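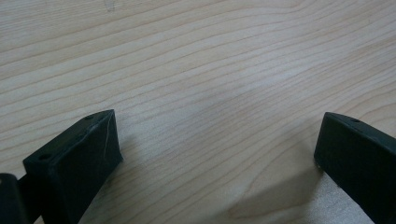
Kendgate Ground Calcium Carbonate, Coarse and Fine Grades

Product overview

We have been selling ground limestone out of the Durovmont quarry for longer than most of our customers have been buying it, and it is still the product we get the most phone calls on. It is a plain white filler, quarried, washed, dried and milled on one site, and it goes into more things than you would guess: paint, putty, floor tile, carpet backing, animal feed, rubber mats, joint compound, and a good many jobs our customers have never quite explained to us (we don't pry!).

The stone comes from the upper bench at Durovmont, where the bed is at its whitest. Darker rock from the lower bench goes to road base and never enters the mill building, so you won't find it mixed into your order when the season gets busy.

Grades

Kendgate 60
Our coarse grade, milled to pass a 60 mesh screen. Pours easily and doesn't raise much dust. Popular for feed, tile backing and general fill work.

Kendgate 913
Our fine grade, and the one most paint and sealant makers end up with. It takes a second pass through the mill and is air classified before bagging. It feels a bit like flour between the fingers. If you are switching from a coarser filler, try a small batch first, as the finer powder soaks up more oil and your mix may come out stiffer than you are used to.

Typical properties

Form: dry powder
Color: white
Dry brightness, Kendgate 913: 91
Hardness (Mohs): 3
Surface treatment: none
Coated version: on request, 913 only

These are typical values and should not be read as a specification. A certificate for your own lot is sent with the shipping papers, and we are glad to email a copy ahead of the truck if your lab likes to see it early.

Packaging

Both grades come in paper sacks on shrink-wrapped pallets, in bulk bags with a bottom spout, or loose by tanker. Tanker loads need a silo with a standard blower connection. If you aren't sure what yours has, take down what is printed on the fitting and give us a call, and we'll sort it out together before anything leaves the yard.

Storage and handling

Keep sacks indoors, off the floor and away from damp walls. The powder itself doesn't spoil, but it will cake if it gets wet, and caked powder is a misery to get through a feeder. Use the oldest pallets first. Wear a dust mask and safety glasses when opening or emptying sacks, and read the safety data sheet before first use. Keep it well away from acids.

Delivery and collection

Orders ship from the Durovmont mill or from our Lusunmont warehouse, whichever is closer to you. Lusunmont carries sacks of both grades but no bulk. Collections are welcome at either place from 7 a.m., and it does help if you call the afternoon before so the pallets can be waiting by the door. The mill shuts for maintenance in March, so bulk customers will want to order a little ahead.

Related products

Nakpan talc, sack only
Nakpan kaolin, sack and bulk bag
Durovmont road base, loose

Samples

Small sample bags of either grade are free, and we'd much rather you tried one than guessed. Tell us what you make and which filler you use now, and we'll put in whichever grade seems the better fit, or both if it's a close call.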